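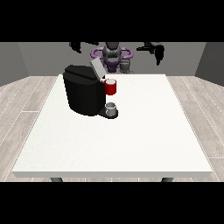

Land out past Wirnow – worth it?

leltden_lurker
October 2021
Anyone bought acreage on the Kinsella side? I'm looking at 16 acres, mostly pasture, with 5 in woods. Seller wants 43 an acre (thousand, yes) and I about choked.

mudboots4
Too high. We closed in May on the Biltari road for a lot less, and ours already had a well.

hayfield_hal
Disagree, road frontage out there is getting scarce. Has it been perked?

leltden_lurker
No perc test yet. Agent says "should be fine" lol

mudboots4
Then don't sign a thing. My cousin had 4 holes fail – still mows that lot every summer.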